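Premosik Spotting Scope, Field Guide Section 4: Setting up for shorebirds and owls
12 shares | 3 comments 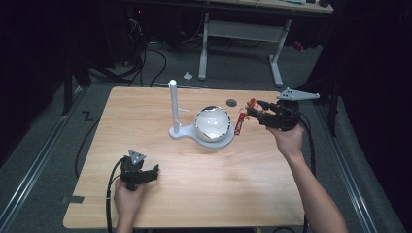 Do this at home first, then again at the beach. Wind changes everything.

1. Spread tripod legs. Long leg toward the water.
2. Slide scope plate into the head untill it clicks. Tug it.
3. Set the eyepiece to 20x. Find the bird low, zoom after.
4. Focus with the big ring, then the small one.
5. Lock the pan knob. Half turn, no more.

NOTE: Glasses on? Twist eyecup all the way down.

NOTE: Heat shimmer gets bad past mid-morning. Lower power helps, a better scope doesnt.

CAUTION: Never sweep across the sun. Cap on when you walk.

CAUTION: Roosting owls. Stay well back, use the scope for what its for. If the bird stares at you or stretches up tall, back off slow. Same goes for plover nests inside the string fence at Morngate.

6. Log the sighting before you move. Species, time, wind, which way it left.

Salt on the lens: blower first, then damp cloth. Never dry.

Loose head screw, see Section 7.

Rev. by Shigeru Nakajima, Friday, March 27, 2020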